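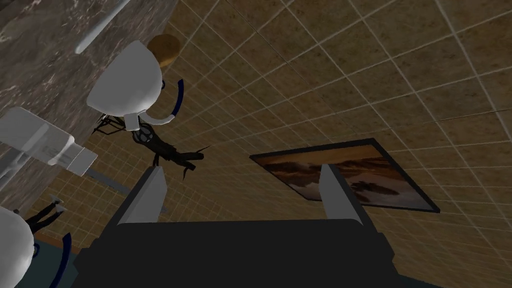
Open day at the Ghoneim tile works, 17th September

I went to the Ghoneim open day because I have a bathroom to redo and because the flyer promised "factory prices." I came home with a tote bag, a sore knee and no tile.

Parking was in the lower field, and the shuttle ran whenever the driver had enough people to bother. Entry was free. The kiln tour was 7 dollars, a detail the flyer had left off.

The tour itself was fine. You walk a painted yellow line past the presses and the glaze booths, and then you stand behind a rail and look at a kiln that wasn't running, it being a Sunday. Our guide said the new line wastes nearly 80 percent less water than the old one. I asked less than what, measured when, and she said there was a leaflet. The leaflet has a drawing of a leaf on it.

After that came the showroom, where most of the crowd had been all along. The Camell range is large, pale and very shiny, and I wouldn't want to meet it in socks. Burisel is the budget line. The sample I picked up had a chip in one corner, and so did the one under it.

I did like the small mottled squares in beige and tan, the sort of thing my aunt had behind her stove. They've been renamed Ovura and are now called "heritage." I asked for the price on enough to do a shower wall and was told the discount starts at 200 square feet. My bathroom floor is not much bigger than a door.

Grout advice was given at a folding table by the exit. Go light with speckled tile, they said, and keep the lines thin. My brother-in-law says the opposite, and he at least has to look at his own work every morning.

Coffee was decent. The seconds yard, which I'd really come for, was closed until March.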